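Small tables and spoons: the prep room gallery

Notes and pictures by Keith Oakley. Last revised 18th December.

The gallery covers the work surfaces in the prep room, what is kept on and under them, and how spoons are sorted before they go back in the drawer. The written inventory is on a separate page and runs to 2,044 lines, of which 1,471 have been checked against the shelf. Pictures are added as each area is finished. Captions are kept short. Where an item has no inventory line yet, the caption uses a plain name for it.

Terms used in the captions

Main table: the dark wooden one. It takes bowls, dishes and anything waiting to be put away.
Side table: any white table brought in for measuring. There is no fixed position for it, but it should stand clear of the main table on at least one side.
Under-storage: whatever sits on the tiles below a table top. Under-storage is listed with the table above it.
Spoon, plain: stainless steel, one piece, oval bowl. Measuring spoons are listed elsewhere.

1. Main table and under-storage

Dark wooden table with a worn top. Purple bowl near the middle, small clear glass dish in front of it. Red plastic stool and white storage bin underneath, listed as under-storage. Stainless steel spoon held bowl up; white table with thin metal legs to the right. 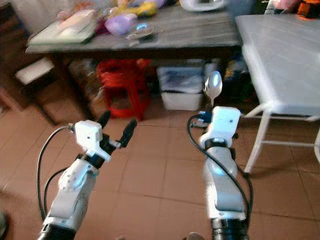 Kanako Ishida asks whether the stool should be counted as seating or as storage, given that the old Tamura sheet had it under both headings and the two entries never agreed. She would drop the seating entry and keep the one that goes with the table, and she would like the same done for anything else that lives on the floor.

The change has been made. Stools are now listed once, with the table they are kept under. The Tamura sheet stays available for reference until January, after which it will be removed.

Bins under the main table are opened and relisted every 13 weeks. Bags are treated as bins. A bag that has not been opened in two rounds is emptied onto the table top and sorted from scratch - this takes longer than it should, and the table has to be cleared first.

2. Side table, measuring end

White plastic folding table with a raised diamond grid molded into the top. Teal-blue measuring cup with a white translucent handle, near the center. Power strip with red switches toward the back, one black plug in at the right end. Stainless steel spoon upright beside the cup.
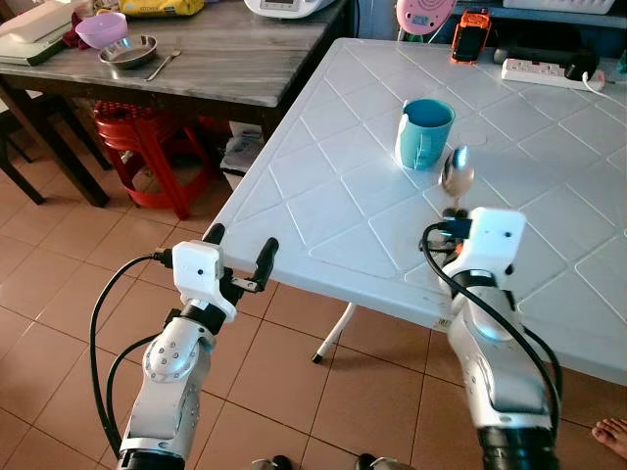 Flour and sugar are the main problem on a textured top. A dry brush goes first, along the lines of the pattern, then a damp cloth. A wet cloth used first makes paste. Noboru Kuroda's method is to put a tray down before measuring anything finer than rice, and that is now the standard for this table.

Cords run off the back or the side of a table, never across the front. Liquids are poured at the end farthest from the power strip.

Spoons are checked for bent necks and water spots, then stored by length in 3 groups. The long group goes at the back of the drawer. Odd spoons go in the Pelix tin until a match is found.

Still to be added: wall cabinet, sink area, dry goods shelf. Corrections to Armindo Serrano, with the section number.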